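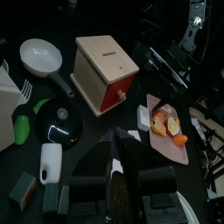
The coin box with the red drawer, sharing a table with a frying pan and a pot lid.

Shop's open, mind the sponges

Five past two on a Sunday and there is already a queue. Two customers, both under six, one of them holding a shoe. The shop sells soup. It also sells sponges, forks and, if you ask nicely, the lid off the pan you just bought.

Play kitchens have been in every nursery and half the front rooms in Trestville for as long as anyone can remember. What's changed is the money. Put a box with a coin slot next to the frying pan and the whole game tips over. Cooking stops. Trade starts. Soup that was free at breakfast is now 57 pounds and you have to pay before you're allowed a spoon.

Clementina Patrício has run the Sunday play table at Parngate hall for five years and she has opinions about this. Lots of them, delivered while picking things up off the floor.

"They don't care what's in the pan," she says. "They care about the slot. Give a four-year-old a slot and you've got the whole afternoon."

Her kit is a jumble and she likes it that way. Full-size things mixed in with toy things. A proper fork. A white frying pan. Green toy veg that gets called cucumber by one child and crocodile by the next -- both go in the pot. The pink cutting board has been a counter, a menu and a bed for a bear.

And the box. Pale wood, slot in the top, red drawer with a little round knob. Simple as anything. Money in the top, pull the drawer, shout "change!"

Nobody gives the right change. Not the point, says Ostap Melnychuk, who teaches the reception class up the road and borrows Clementina's ideas shamelesly. He likes the box for the talking. Who's serving, who's waiting, why you can't have two turns. "Sums come later. First they've got to agree there's a shop."

He's tried fancier tills. Buttons, beeps, a pretend scanner. Everyone fights over the beep. Back to the wooden drawer by half term.

Setting one up at home is quick. Clear a table, low if you have one. Pan at one end, money box where small arms can reach it, lid near the pan because it will be wanted at once. A jug for pouring nothing out of. Some sponges, so the washing up can be part of the job, and so there's something to sell when the veg runs out. Sponges make very good cake. Also toast, also fish.

Coins are the fiddly bit. Real ones are no good with little ones about, too easy to swallow, so Clementina cuts big discs from thick card for the older lot and lets the under-threes post their money by waving a hand over the slot. Works fine. She started December with 26 card coins and has no idea where most of them went. Down the radiator, probaly.

Tatiana Pešek, whose twins are regulars, keeps a smaller version in a drawer in the kitchen. Out it comes when she's making tea. One pan, one lid, one old tea tin with a slit cut in the top, edges taped over.

"I've bought the same carrot nine times this week," she says. "I'm skint."

Back at Parngate the queue has moved. The shoe has been accepted as payment. Soup is off, there's only toast now, and the shopkeeper has gone to lunch with the lid on her head.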